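Ticket: Bathroom exhaust fan hums but will not start
Site: Haruna, unit 18
Opened by: Ifeanyi Afolabi
Assigned to: Wen-hsiung Liu
Opened: 27/12/2024
Status: Closed

Reported problem
Tenant says the ceiling fan hums when the wall switch is on and the blades stay still. Pushing the blades with a pencil gets them going for a minute. The light on the same switch plate works.

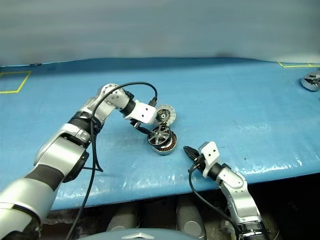 The fan is a Tavari ceiling model on a 4 inch duct, and it has a plain AC motor with a start capacitor. A hum with no spin on that type usually means the capacitor or a dry bearing. The advice in the old Fikemgate ticket to look for a bad driver board does not apply, as it was written for brushless fans. A motor part like the one in the gripper over the blue table is not what you will find behind this grille. Check the capacitor first.

Steps taken
1. Turned off the breaker and checked for dead at the switch and at the fan.
2. Took down the grille. Heavy lint on the blades and in the housing. Vacuumed and wiped.
3. Spun the blades by hand. They turned freely with no scraping, so the bearing was left alone.
4. Read the capacitor on the meter. Well under the value on its label.
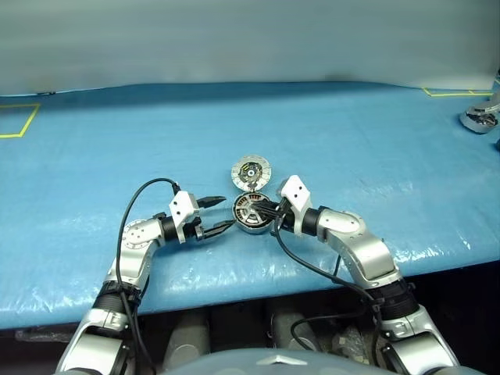
5. Ordered a replacement from Skunside, same value, rated 400 V. Arrived in 3 days.
6. Fitted the new part, closed the wiring box, put the breaker back on. Fan started right away from the switch.
7. Went up to the roof. The damper flap was stuck half shut with old caulk. Scraped it clean and it now swings.

Notes from Ibrahim Ugwu
Please leave the fan running for a full hour before closing. The last one in this building quit again once it warmed up.

Reply from Wen-hsiung Liu
Ran it for an hour with the door shut. No hum, and it holds a sheet of tissue against the grille. Next cleaning due in March.

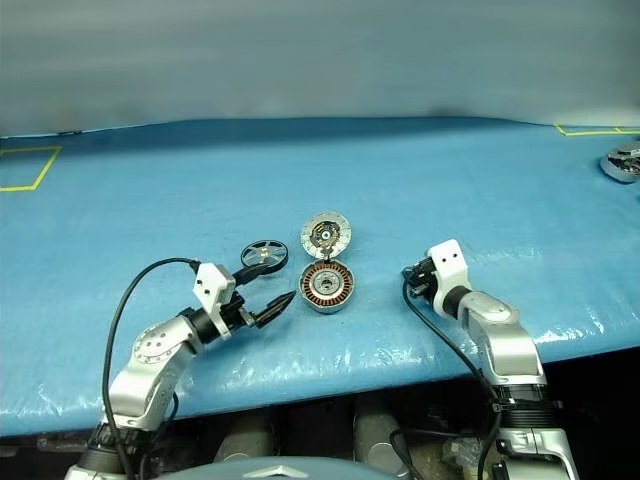
Work surface with tarp and yellow tape.

Closed by Ifeanyi Afolabi. Tenant notified.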